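How Does a Sticker Stick?

466 shares | 20 comments

You peel it. You press it. It stays on your notebook until you are old enough to be embarrassed by it. A sticker looks like the simplest thing in the world, and yet somebody had to work very hard to make it that way.

Let's start with what a sticker is made of. Most of them are a sandwich. It isn't one you'd want to eat, but the idea is the same.

The top layer is the picture. It is printed on paper or on thin plastic, and sometimes it has a clear shiny coat over it so the ink doesn't rub off on your thumb.

The middle layer is the glue. We'll get to the glue. The glue is the star of the show and knows it.

The bottom layer is the part you throw away. It's called the backing, or the liner if you want to sound like you work in a sticker factory. The backing has a very thin slippery coating on it, often made of silicone. Glue hates silicone. It will sit next to it for years and never really grab on. That's why you can peel a sticker off its sheet with a fingernail, and why you can't peel the same sticker off your bedroom door with anything less than a grown-up and a bad mood.

Stickers come on a sheet so they don't wander off. A machine with a sharp edge cuts around each shape, but only through the top two layers. The backing stays in one piece. Printers call this a "kiss cut," because the blade just barely touches. Yes, really. You can stop giggling whenever you're ready.
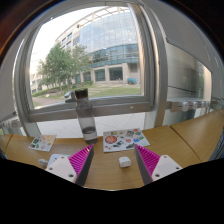

Two sticker sheets on the table. On the bigger one, the red circle is the hard one to miss.

Now, the glue.

White school glue is runny when it goes on. Then the water in it dries up, the glue turns hard, and your macaroni is stuck to your paper plate forever. Sticker glue doesn't work like that. It's never properly runny and it never goes properly hard. It stays a little bit soft, like very cold honey, for its whole life.

Scientists call it a pressure-sensitive adhesive. "Adhesive" is a long word for glue. "Pressure-sensitive" means it wakes up when you push on it.

Here's what happens when you push. Look at a tabletop and it seems smooth. Look at it through a strong microscope and you'd see hills and valleys, like a map of somewhere you wouldn't want to hike. When you just lay a sticker down, the glue only touches the tops of the hills. When you press and rub with your thumb, the soft glue squishes down into the valleys too. More glue touching means more grip.

Once the glue is that close, tiny forces between the glue and the table start to pull. Each pull is weak. There are an enormous number of them. Think of one ant trying to hold your sock, and then think of all the ants.

Why won't it stick to everything?

Go around a room with a sticker and you'll soon find out that some things are friendlier than others. (Ask first. The people of Evcombe Elementary's second-floor hallway would like us to repeat that: ask first.)

Window glass is very smooth and very hard, so glue can touch nearly all of it. Stickers love windows. Whoever has to clean the window loves them less.

A smooth plastic bottle is usually pretty good, but bottles are curved. A flat sticker on a curved bottle is always trying to spring flat again, so the corners may lift. Small stickers do better than big ones here. If the bottle has been in the fridge, wait. Cold surfaces collect tiny drops of water from the air, and glue can't reach the plastic through a puddle.

Bare wood is bumpy and full of little fibers, so the glue grabs those. When you peel, some of the fibers may come too. A table with a smooth, shiny coating acts a lot more like plastic.

A sweater is hopeless. The sticker grabs the fuzz, and the fuzz lets go of the sweater, and now you have a fuzzy sticker. It'll never stick to anything again -- it's already stuck to something, and that something is fuzz.

And one thing that should never get a sticker at all is anything you plug in. A power strip can have a nice flat top and lots of tempting room, but stickers don't belong on it. They can cover the holes or the warning labels, and things with electricity in them sometimes warm up. Decorate your folder. 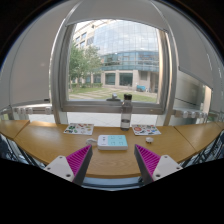
Stickers at the back of the desk, power strip in the middle. Keep it that way.

Try it yourself: The Great Peel-Off

You'll need 7 small stickers, all the same kind, and a grown-up who has agreed to this out loud.

Pick a different surface for each sticker. A window, a clean plate, a cardboard box, a plastic lid, a sheet of foil, a smooth rock and a piece of cloth will do nicely. Wipe the hard ones clean and let them dry.

Put one sticker on each and rub it with your thumb while you count to 20. Count at a normal speed. You know what normal speed is.

Leave them alone until after dinner. This is the hardest part of the experiment, and many young scientists have failed it.

Then peel each one slowly from a corner. Which one put up a fight? Which one fell off when you breathed on it? Write it down in order, from worst to best. If you still have stickers left, do it again, but this time barely touch them down and skip the rubbing.

Some questions kids have sent us

Why does an old sticker leave gunk behind?
The glue is holding on to two things, the sticker and the surface. Over time, sunlight and heat can change it so that it tears in the middle or lets go of the sticker first. A little cooking oil left on the gunk often softens it. Get your grown-up for this one, or at least get them before the oil.

Can I put a sticker back on the sheet?
You can. The slippery backing doesn't mind. But if it has already been on your sweater, see above.

Does licking it help?
That's stamps, and only the old kind. Please stop licking the stickers.

2 people found this page sticky. Share | Print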